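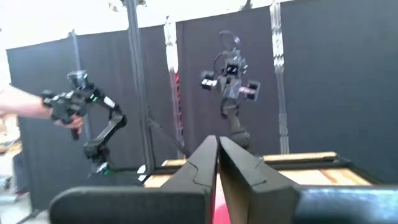

A hand on the grip of one arm at the Skirkmont robotics club.

The club at Skirkmont has 19 members and meets after classes. Most had never worked with a robot arm before October. New members start by guiding an arm by hand – slowly, at first – and learn how each joint moves.

The next project, Usura, is a table-clearing task. Bowls are harder than blocks, members say, and the team has logged 352 tries.

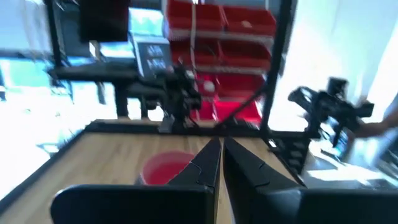
Next stop: Rotbridge

The club will enter the student meet there with 11 other teams.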